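Why Does Everybody Leave Half a Drink Behind?
Student project report, Consumer Habits elective

I picked this topic because of my roommate. Our fridge had so many half-finished drinks in it by June that there was no room for eggs, and when I complained in class my instructor told me to go make a project out of it. So I did! I wanted to know why people open a drink, have some of it, and then walk away.

My plan was pretty simple. I asked 34 students in my dorm to keep a drink diary for 8 days. Every time they opened or poured something (water, coffee, juice, soda, tea, whatever) they wrote down what it was, where they were, and whether they finished it. If they didn't finish it, they wrote down why in their own words. I made the diary in a free app called Tazi, which was fine except that it kept logging people out, and I ended up printing paper sheets for the ones who got fed up with it.

I had 20 full diaries at the end. The other people either quit or filled in the whole thing on the last night, and you can tell when someone does that (every single entry says "coffee, desk, finished"). I left those out. My instructor and I went back and forth on whether that was fair, and I still go back and forth on it myself.

Coffee was the drink people gave up on the most, and the reason was nearly always that it got cold. I expected that. What I didn't expect was how many people wrote that they forgot they had it. One person poured a coffee, forgot it, went to the Noster café downstairs, bought another one, and forgot that too. Soda got left because it went flat. Juice hardly ever got left, and I think that's just because it costs more and comes in small cartons.

Place mattered a lot more than I thought it would. Drinks opened in the dorm room mostly got finished sooner or later, but drinks opened in a shared space like the lounge or the study room got left all the time. People told me that once they've set a drink down in a shared room and gone off somewhere, they don't trust it anymore. I get that. I wouldn't drink it either.

Water was the odd one. I figured people would leave it constantly since it's the cheapest thing on the list, and bottled water did get left a lot, but people with a refillable bottle carried it everywhere and didn't even think of it as "unfinished." A few asked me whether they should write it down at all, and I told them to log it once in the morning and once at night. That was a dumb rule and it made my water numbers really hard to compare with the rest.
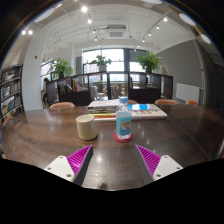
Does a smaller cup mean less gets thrown out?

In my diaries it seemed to, at least for coffee, but I didn't plan for that question and only a few people wrote down their cup size, so I wouldn't lean on it.

If I did this again I'd ask for cup size from the start, I'd skip the app, and I'd try to get 100 people from more than one building. Our dorm has a free coffee machine on every floor, and free coffee is really easy to walk away from. I'd also like to try the Grarenano dorm across campus, where you have to pay for each cup.

My roommate read a draft of this and has started writing dates on the bottles with a marker. The eggs are back in the fridge.

Drink Diary Project | Contact: Bestik Hall front desk | © Student author, all rights reserved | Back to top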